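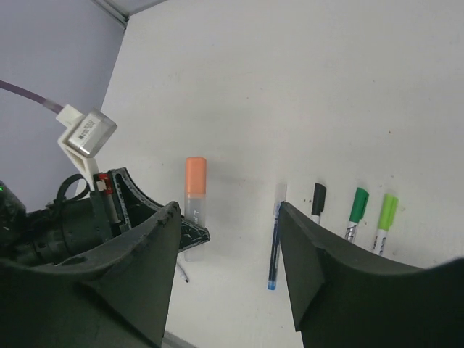
The Planner Should Be Told What the Camera Cannot See

Position paper of the Manipulation Software Group, Prernden Institute, Steltarstead
December 10, 2022

The Prernden Institute has for some time required that every manipulation project in Žukauskas Hall record its trials through a shared software stack, known internally as Vorkano. The requirement was adopted for reasons of bookkeeping. It has since led the group to a firmer view on a technical question: how a perception module should report to a planner when part of its view is blocked by the robot's own hand. Our view is that the present practice, in which the module sends a single best estimate of each object's position, should be given up.

The case for the present practice is easy to state. A planner that receives one pose for each object is simple to write and simple to test. Students can learn the interface in an afternoon. Older components, some of them descended from work begun in 1983, expect nothing else, and replacing them would be costly. We do not dismiss these points. Several of us wrote the interface and defended it for years.

The difficulty lies with the camera on the wrist. It travels with the gripper, and the gripper is in its view at all times. When the hand comes down among slender upright objects such as pens, markers and capped tubes, a finger will often cross the very object the planner is asking about. A marker with a black cap and another with a dark green cap may stand side by side, with their lower portions out of sight behind the finger. The caps can be told apart. Where each marker meets the table must be inferred, and the inference is presented to the planner in the same form as a measurement.

In our most recent series of 3000 trials, the recording software stored a complete pose stream for 2946. On paper this is a good result. When the group went back through the stored streams, however, we found 86 trials in which the reported base of the target object lay wholly inside the outline of the robot's own finger for the final part of the approach. The planner had no means of knowing this. It moved with the same speed and the same confidence as it did in every other trial.

Whether those 86 trials ended well is, in our opinion, the wrong question to ask first. A grasp that succeeds on a guess is entered in the record as a good grasp, and a controller trained on that record is taught that guessing is acceptable. The fault is then carried into the next version of the software, where it is much harder to find.
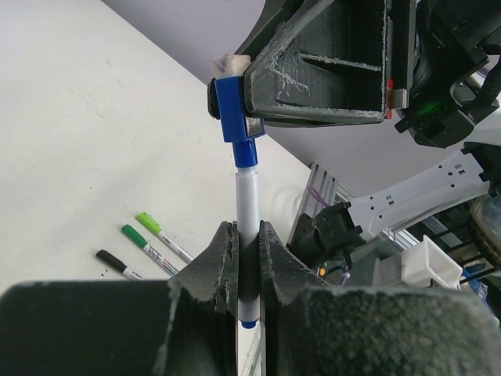
A whiteboard marker with a blue cap, held upright between the gripper fingers.

Contact raises the matter again in a different form. Once an object is between the fingers, most of what the planner needs to know concerns the parts that are covered. How far down the barrel do the fingers sit? Has the object turned in the grip? The wrist camera can answer some of this from the parts that remain in view – a tip below the fingers, a cap above them – but the answer is partial and should be labeled as partial.

We therefore recommend three changes to Vorkano. First, the perception module should carry a mask of the gripper, computed from the joint readings and the known shape of the fingers, and should mark every estimate that depends on pixels inside it. Second, the message format should include the time at which each part of an object was last seen, so that a remembered position is never mistaken for a current one. Third, the planner should be permitted to decline. If the estimate is marked as hidden and the last clear view is too old, the correct action may be to raise the wrist, look again and accept the delay.

The third recommendation has met the most resistance. It has been argued that a planner that may decline will decline too often, and that trial rates will fall. We expect that they will fall at first. The limits will need to be tuned for each task, and some projects will find the early settings frustrating. A slower series with honest labels is nonetheless of more use to the Institute than a faster one that must be searched by hand a season later.

There remains the question of cost. The mask depends on a finger model that matches the fingers as fitted, and printed fingers wear and are replaced. Someone must keep the model current. We propose that the finger model be stored under version control with the calibration files, and that Vorkano refuse to start a recording when the two do not match. Existing recordings should be left as they are, with a note in the index giving the message format under which they were made.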